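# Stokik bathroom and bedside range

Stokik makes small storage pieces for bathrooms and bedsides. Most of them come in white, and the lids and trays are sold separately so that a chipped or stained one can be replaced. This page shows the tissue box from the range, with notes on how we use it at home.

The box is called Woo in the catalogue. We have had one by the sink since November and bought a second for the hall. It takes a standard flat pack of tissues, and the lid drops in from the top.

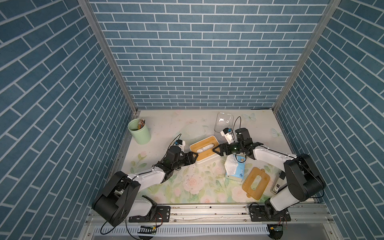

*White tissue box with a light brown wooden lid. The tissues come out through the long oval opening.*

The lid sits inside the white rim, so it stays put when you pull a tissue with one hand. To refill, lift the lid out, put the new pack in and feed the first tissue through before closing it again. A pack that is too full will push against the lid — take out a few tissues and put them back on top later.

We wipe the lid with a dry cloth and wash the box itself in warm water. Ours has not needed anything stronger. The hall one gets dusty along the rim and wants doing more often.

Other pieces from the same range are on their own pages:

- Kurik, the tray with a raised edge
- Clinder, the tall pot for brushes and combs

Kurik is 32 cm long and fits the shelf above our radiator. Clinder is heavier than it looks in the catalogue, and I would keep it away from a glass shelf.

Page and notes by Verena Haslinger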